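Notes from the table, 27 Mar 2019

I promised to write more often about the work with the hand, and then October came and went and I wrote nothing. So I will try to be short and useful.

We are still gathering examples for Grenus, our learning system. One example is one full try: the hand comes down to the board, closes on a thing, lifts it, puts it back. A person guides the arm every time, and the system later has to copy the person. The first plan was 256 good examples before any training. I thought this would take two afternoons. After the first afternoon I had 41, and my shoulder hurt.
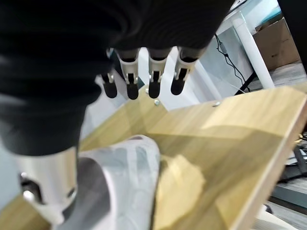
Filed under: Grenus, hands, slow work

The camera near the wrist sees mostly the sleeve and the fingers, and then a piece of the board under them. In the beginning I was worried about this. Kenneth Ogilvie, who wrote the recording program, told me to leave it alone. If the fingertips and the thing are both in view, he says, the system has what it needs. I am not fully sure he is right, but I left it alone.

What I have learned is mostly about my own habits. When I guide the arm for over an hour, I start to come from the same side each time, and all the examples look like brothers. Now I stop after 20 tries and move something on the board. I also keep the bad tries in a separate folder called Hallolico (it was the name of an old project and the folder was already there).

Shoes are the hardest for me. A white foam slide has a thick rim and a big opening, so there are many ways to take it, and I change my mind in the middle of the movement. The system does not like this. With two of them lying close together it is worse, and I must decide before I start which one I want. Fast movements also make the picture soft, and for the next round I want to go slower over the last part of the way down.

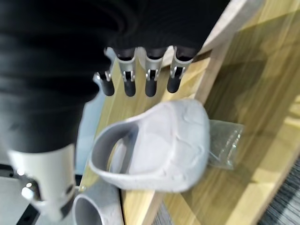

What I will change next time

I will do sets of 30 with one kind of thing and write the label at once, before the next set. Last time I wrote the labels in the evening and had to watch everything again.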